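Brustidex: Estimating Gripper Opening and Contact from Wrist Video
Project report, Mimoza Radulović and Ladan Rostami
Supervisor: Hanane Bouzid

2. Data and labels

Our software takes video from a hand-held gripper and outputs two values per image: how far apart the fingers are, and whether they are holding something. A later planner uses both to split a recording into steps. We labeled 1027 images by hand and used 800 of them for training. The rest were kept for testing.
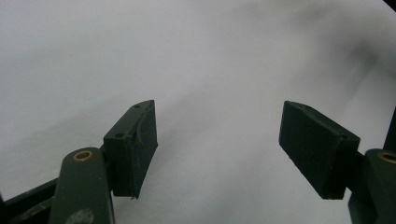 Figure 1. Fingers apart, no object held, pale background.

Images like Figure 1 are the simplest for the opening estimate. The edges of both pads stand out and the brass inserts give the tracker fixed points. We fit a line to each inner edge and take the distance between the lines at pad height.

3. Contact detection

Our first version called it a grasp whenever the opening stopped changing for 8 images in a row. It failed when the operator paused with the fingers open. The second version also looks at the region between the pads and compares it with the background on either side.

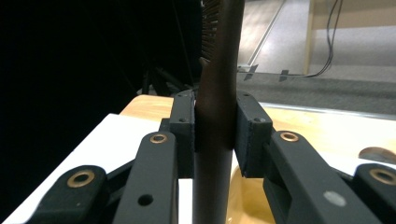
Thin objects were harder than wide ones. A narrow strip of light between pad and object was often read as a gap, so we added a small tolerance before the contact label can switch back to open. Shirin Kazemi suggested making it depend on the opening, and we kept that change.

4. Remaining errors
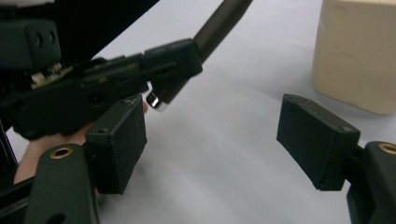
Most wrong labels in the test set came from dark objects behind dark pads. The edge fit jumps to the wrong contour and the opening comes out too small. Masking the pads with a fixed template removed part of this, but the template has to be redrawn if the camera moves. The code for sections 2 and 3 is in the Cadach folder.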